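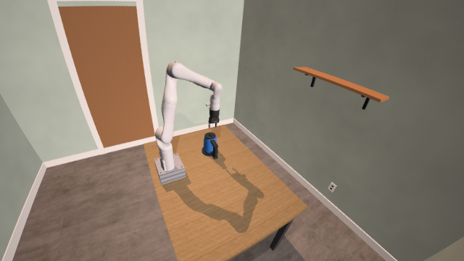
August, equipment room notebook, mouthguards

Preseason camp opened with the new Plustar blanks and we are already getting them back. Field hockey turned in a bag of guards that players say are loose on the upper molars. Same complaint from two of the men's lacrosse midfielders. Last season's Gautier blanks did not do this. I want to know if it is the material or the way we are fitting them before we open the second carton. So-ying thinks we are fitting them too cool. For the fitting station I'd like a kettle like the blue one with the black lid, with the handle out on one side, so whoever is pouring can keep their hand away from the dish.

What we tried this morning, 9:40 to noon:

Water into the shallow dish, probe thermometer clipped on the rim, guard in when the probe reads the target. Targets in F. Bite and hold, then into cold water.

172, 20 sec in: good imprint, edges a bit thick at the back. Cletus wore it through the sprint set and said it stayed put.
172, 30 sec in: better imprint, still holds its shape coming out of the dish.
172, 60 sec in: too soft. Sagged off the spoon and the strap tab folded over. Tossed.
160, 30 sec in: poor. This is about what we were doing at camp, judging by how the dish cools after the first three or four players. Imprint on the front teeth only. Falls when you open your mouth to talk.
160, 60 sec in: acceptable but the left side released after ten minutes.

So it's mostly temperature. The dish drops faster than I thought. With a lineup of players it was under 150 by the fifth one, and we only refilled when someone remembered to.

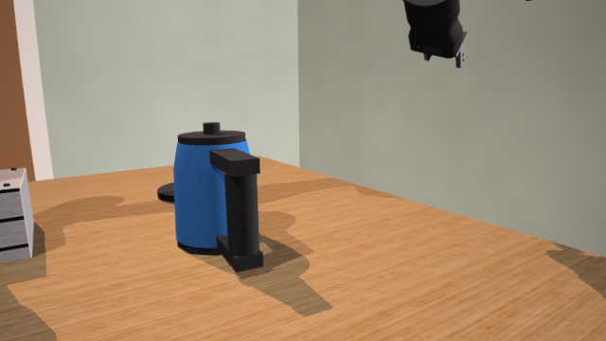
Ebbe wants to go to an insulated dish. Fine by me, but we'd still need to top up between players. For now: fresh water every three players, no guard goes in unless the probe reads 170 or better, 30 sec by the stopwatch and not by counting out loud.

Trimming. The Plustar blank is longer than the Gautier at the back by a few mm. Several players trimmed their own with bandage scissors and left a sharp corner. Yolotzin has been smoothing those with the small drum on the rotary tool, low speed, then a quick dip. Works, but do the dip last or the edge goes fuzzy.

Players with braces: do not use these blanks. Those go to Chin-lung in the training room, who has the Nusier ones in the drawer under the tape. Two got past us at camp. Checked both, no harm done, refitted.

Stock. We have 50 Plustar left in the open carton, second carton still sealed. If the refits go well I will keep it. If more than a handful come back again I'm sending it back and reordering Gautier. Return window closes end of the month.

To do
Refit field hockey after lift, starting with the goalkeepers
Second thermometer, the one on the rim reads a degree or two low against the training room's
Ask lacrosse to stop keeping guards in the helmet bags in the truck, one pair came back warped and that has nothing to do with us
Label on the dish with the 30 sec and the 170
Write down who got refitted this time, the camp list is missing the whole second page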